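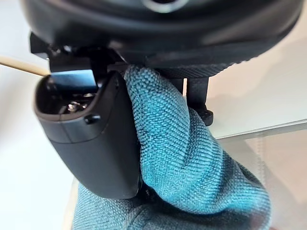 Housekeeping Skills, Unit 4: Cloths, Carpets, Sofas
Vakdale Evening Program, handout revised 5/14/20

Microfiber first. The Dondar leaflet claims a cloth survives 1,000 washes. I have never met a person who kept a tally, and I'd treat the number as advertising until you see a test. Fold the cloth before wiping; a bunched one misses spots.

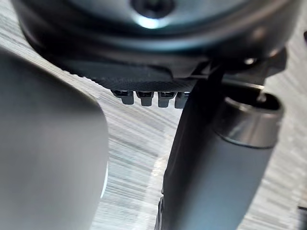 Fig. 1. Close view.

Carpet. Takács tells us to vacuum 100 strokes per room. Why 100? No reason is given. Go over the walked-on parts twice and look at the result.
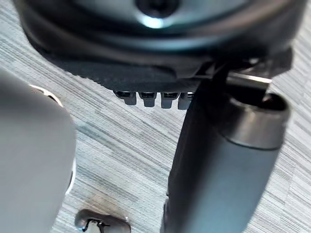
Fig. 2. Carpet showing through the narrow gaps.

Sofas. Stitched seams collect crumbs, whatever "easy-clean" label the store used. Lift the cushions off, work along each seam, then put them back. Leather conditioner is oversold, in my view. Try a hidden corner first.

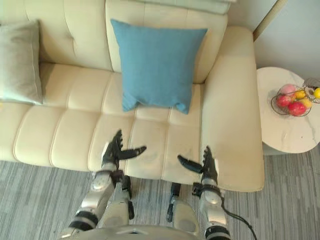
Fig. 3. Cream leather sofa, two cushions, folded throw along the back.

For next class: read page 55 and mark one claim you doubt.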